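Section 7: Setting Up Cross-Save and Your First Mobile Session

This section covers moving a Droltgate profile from a PC or console to a phone or tablet, pairing a controller, and calibrating tilt steering. If you only play on one device, skip to Controller Pairing.

Last revised 17 August 2022 for client version 2.11. Menu names may differ on older clients.

Before You Start

You will need:

- A Droltgate profile at pilot rank 2 or higher
- A Sistum account with a confirmed email address
- The mobile client, installed and updated
- 11 GB of free storage on the phone or tablet
- A Wi-Fi connection for the first sync

Guest profiles cannot be linked. To convert a guest profile, open Settings > Profile > Keep My Progress on the device where you created it, then come back to this section.

Caution: Linking is one-way for the first sync. The profile on the PC or console overwrites whatever is on the phone. If you have already played on the phone and want to keep that progress, stop and read Choosing a Primary Profile at the end of this section.

Linking Your Profile

1. On the PC or console, start the game and wait for the hangar screen to finish loading.

2. Open Settings > Profile > Cross-Save.

3. Select Link a Device. An eight-character code appears. The code is valid for 22 minutes. It does not contain the letter O or the number 0.

4. On the phone, open the mobile client and tap Already a Pilot on the title screen. Do not tap New Pilot. If you did, close the client completely and open it again.

5. Sign in to Sistum.

6. Type the code and tap Link.

7. Check the pilot name and rank shown on the confirmation page. If they are correct, tap Confirm. If you see another pilot name, tap Back. You have signed in with the wrong Sistum account.

8. Leave both devices on until the progress bar is full. A profile with a lot of custom liveries takes longer.

Note: Purchased currency stays on the store where it was bought. Ships, paint, pilot rank and Kiiskinen Cup results all carry over.

Note: Replays saved before February are in the old format. They will show in the list on mobile but cannot be opened there.

Controller Pairing

Touch controls are turned on by default. The mobile client also accepts most Bluetooth gamepads.

1. Turn off the controller's connection to any other device. A gamepad that is still paired to a console in the next room will often reconnect there.

2. Put the controller in pairing mode. See the instructions that came with it.

3. In the phone's Bluetooth settings, select the controller.

4. Return to the game. The touch buttons fade out when the first input is received.

5. Open Settings > Controls > Gamepad and press each button when asked. Press Skip for any button your controller does not have.

If the touch buttons stay on screen, open Settings > Controls and set Input Mode to Gamepad Only.

Caution: Gamepad Only also disables touch in the pause menu. Make sure the Menu button is mapped before you turn it on.

Calibrating Tilt Steering

Tilt steering uses the motion sensor in the phone. It needs to be calibrated once on each device, and again if you add or remove a thick case. Use a level, hard surface such as a desk or table. A bed or a couch cushion will give a false reading.

1. Open Settings > Controls > Tilt and turn on Tilt Steering.

2. Tap Calibrate.

3. Lay the phone flat on its back with the screen facing up. If the camera bump makes it rock, slide it over until the bump hangs past the edge of the table.

4. Tap Start and take your hand away. The dot on the screen turns green after seven seconds. If you bump the table, the count starts over.

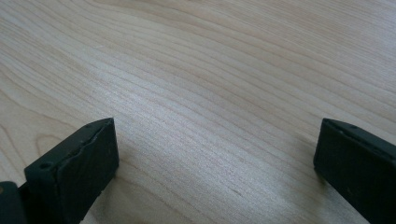
5. Pick the phone up and hold it the way you plan to play. Tap Set Neutral. This becomes your straight-ahead position.

6. Fly one lap of the practice ring at Droresero. The course has no opponents and no timer.

7. If the ship pulls to one side, repeat from step 2. If it flies straight but turns too sharply, lower Tilt Sensitivity by two points and fly the lap again.

Note: Tilt steering is turned off automatically while a gamepad is connected. Your calibration is kept.

Graphics and Frame Rate

The client picks a graphics level the first time it runs. To change it, open Settings > Display.

Battery Saver lowers the resolution and hides crowd detail. Standard is suitable for most devices. High adds water reflections and engine haze, and will warm up an older phone during long events.

For ranked races, set Frame Rate to Fixed. The Auto setting can change the frame rate in the middle of a corner, and tilt steering feels different when it does.

Choosing a Primary Profile

If you have progress on both devices, you can keep only one set. To keep the phone profile, start the linking steps from the phone instead. Open Settings > Profile > Cross-Save on the phone, get the code there, and enter it on the PC or console.

The overwritten profile is held on the server for 11 days. To get it back, open Settings > Profile > Recover Profile before the time is up. Recovery can be used once per account.

Common Messages

"Code not recognized." The code has expired or was typed incorrectly. Get a new one and try again.

"Profile in use." The game is still open in a race or a lobby on the other device. Return to the hangar there and wait two minutes.

"Region mismatch." The Sistum account and the mobile client are set to different regions. Change the region on the Sistum website. It cannot be changed inside the game.

"Sensor not available." The phone has no gyroscope, or motion access has been denied. Check the permissions for the client in the phone's own settings.

Guide text by Benedito Cordeiro. Mobile steps checked by Edivaldo Medeiros.

Next: Section 8, Joining a Crew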